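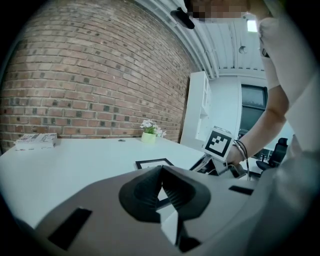 Showing a robot a task by hand: frequently asked questions

These are the questions we get most often from people who are coming to Jendport to record demonstrations, and from the firms that send them. If yours is missing, ask Siobhán Daly, who runs the sessions, or write to the address in your booking letter.

What will I be doing?

You will do a small, ordinary job over and over while holding a gripper in each hand. In May most of the work is desk tidying: picking a thing up, moving it, putting it down straight. Each go is saved as one demonstration. The robot's software later learns from many of these, made by many people.

Do I need to know anything about robots?

No. Most people who come have never used one. You need two working hands, enough reach to get to the back of a desk, and the patience to do the same thing many times.

Why hold grippers? Why can't I just use my hands?

The robot doesn't have hands like yours. It has two jaws that open and close. If you pick up a picture frame with five fingers, the robot can't copy you. If you pick it up with the same sort of jaws, it has a fair chance. It feels clumsy at first. Most people stop noticing after the practice round.

What are the white cubes with black patterns on them for?

They are markers. A camera can read the pattern and work out where the gripper is and which way it is turned. Please don't cover them with your fingers or your sleeve, and don't stick anything to them. If one gets marked or scratched, say so.

How is this different from remote control?

With remote control you sit at a station and drive a real robot arm, watching what it does as you go. With hand-held grippers there is no arm to drive. You are close to the objects and you move at your own speed. We use the hand-held way for most tasks because it is quicker to learn. Remote control is kept for jobs where the arm's own reach matters, such as getting into a low cupboard. Those sessions are held at Vedby and have a separate booking.

How long is a session?

A session is 71 minutes on paper, which includes the practice round and a break. The odd number comes from the old timetable and has stayed. You will be asked for 20 good demonstrations of each task. If you get there early you may go home early and are paid the same.

How fast should I go?

At the speed you would use if you were carrying a full cup. People tend to rush once they are bored with the task, and that is when things get knocked over. Slow down as you come up to the object, close the jaws, wait a moment, then lift. Sudden jerks make a recording hard to use. 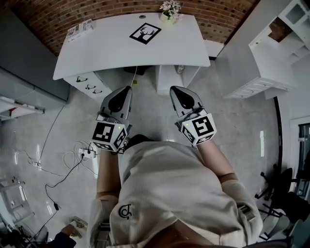 Where should I stand?

Face the desk, with your elbows a little bent and both grippers pointing forward. You should be able to reach the objects without leaning your weight on the desktop. Between goes, step back to your starting place and hold the grippers up in front of you again. The start of each recording should look much like the start of the last one, even when the objects have been moved.

Does it matter if I'm left-handed?

No. Use whichever hand you would normally use, unless the task card names one. If it says "left picks up, right steadies", please follow it, even if it feels the wrong way round.

What should I wear?

Something with sleeves that push up and stay up. Loose cuffs can catch in the jaws or hang over a marker. Thin bracelets are fine. Big rings and heavy watches are better left in your bag. Wear flat shoes. There are cables on the floor, and you will be looking at your hands most of the time.

I dropped something. Do I start again?

Don't stop at once. If you can pick the object up and finish the task in a natural way, do that and tell the operator when you have finished. We keep some of these, as a robot drops things too and has to learn what to do next. If something breaks, or lands on the floor, say "stop" and wait. Don't try to fetch it with the grippers.

Who moves the objects between goes?

The operator does. The card gives 8 starting layouts for each task, and the operator works through them in order. Please don't straighten things up yourself, however much you want to. A frame lying slightly crooked is probably meant to be.

Are the grippers heavy?

They get heavy. They feel like very little for the first few minutes, then your forearms start to ache. Rest them on the desk between goes whenever you need to, jaws facing away from the edge. If your wrists hurt, as opposed to feeling tired, stop and tell someone.

Will my face be recorded?

It may be, for instance if you bend over the desk. Faces are blurred before the recordings are passed on. Sound is not kept. You can ask for your recordings to be deleted up to 29 days after the session. Requests go to Bernadette Fitzgerald, who will write back to confirm.

Who uses the recordings?

The tidying tasks are for Zuccaro, which is training a two-armed robot for offices. The kitchen tasks, when they run, are for Tonditz. Neither firm is given your name.

Can I see the robot do my task?

Not on the same visit. Training takes place later and uses everybody's demonstrations together, so there is no single robot that has learned from you alone. Vedby has an open afternoon when there is something to show, and past demonstrators are sent an invitation.

Can I come back?

Yes, and we would like you to. Leave a gap of a few days so that your arms recover. You won't need to repeat the practice round unless the grippers have been changed.

We use cookies to remember your settings and to count visits to this site. Accept all | Necessary only | Read our cookie policy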